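Vacancies > Operations > Product Trials

Household Task Recorder (fixed term, 7 months)

Cilmont, Product Trials Section
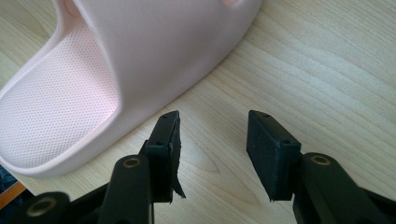
Cilmont invites applications for the post of Household Task Recorder. The postholder will join the team that tests the Cimska hand-held gripper kit under everyday conditions and will report on its performance before the next version is offered for general sale. The post is based at our premises in Horgan and is open to applicants with no previous experience of robotics.

About the product

The Cimska kit is a two-finger gripper which the user holds and works by hand. It carries its own camera. Customers use it to record ordinary handling tasks, such as putting shoes in pairs, clearing a table or folding small items of clothing, and the recordings are then used to teach robot arms to carry out the same work. The kit is sold to research departments and to firms developing machines for use in the home. It is supplied with a charging dock, a carrying case and a set of spare finger pads.

The trial programme, known within the company as Divness, will produce 3,000 accepted recordings across a range of household objects. Its purpose is to establish how the kit performs over long periods of use by people who did not design it.

Main duties

The postholder will be expected to:
- carry out set handling tasks with the gripper, following a written task sheet
- repeat each task with the object placed in different positions, as the sheet directs
- review recordings at the end of each session and mark those which should be rejected
- examine the finger pads, screws and pivot points before and after each session and enter any wear in the log
- replace pads when instructed by the shift supervisor
- contribute a short written report each month on the comfort, weight and general handling of the kit

The work is repetitive and requires steady attention. Footwear, kitchenware and soft goods will be the main groups of objects in the first stage. Lids, bottles and packaging will be added later in the programme.

Person specification

Essential:
- good control of both hands and the ability to work with either
- the ability to stand at a table for periods of up to an hour
- clear written English, sufficient to complete a fault log
- reliability in following instructions exactly, including where a quicker method is apparent

Desirable:
- experience of inspection, packing, tailoring, laboratory or workshop duties
- familiarity with spreadsheets

Applicants who are left-handed are particularly encouraged to apply. Adjustable tables and seated working can be provided on request, and candidates are asked to raise any such requirement at the time of application so that arrangements can be made for the practical exercise.

Terms of appointment

The post is for 30 hours a week, worked in shifts between 8 am and 6 pm. One Saturday shift is required each month, for which time off is given during the following week. Full training is provided and is paid at the normal rate. Recordings made in the course of employment remain the property of Cilmont. Microphones are switched off during all sessions, and recorders' faces are not filmed.

How to apply

Applications should consist of a current CV and a covering letter of no more than one page, stating which of the essential requirements the applicant meets and giving the names of two referees. They should be addressed to Gladys Betancur, Head of Product Trials, and must quote reference 324. Applications without the reference may be delayed.

Shortlisted candidates will be invited to Horgan in February for an interview and a practical exercise with the gripper. No preparation is needed for the exercise. Reasonable travel costs will be refunded on production of receipts.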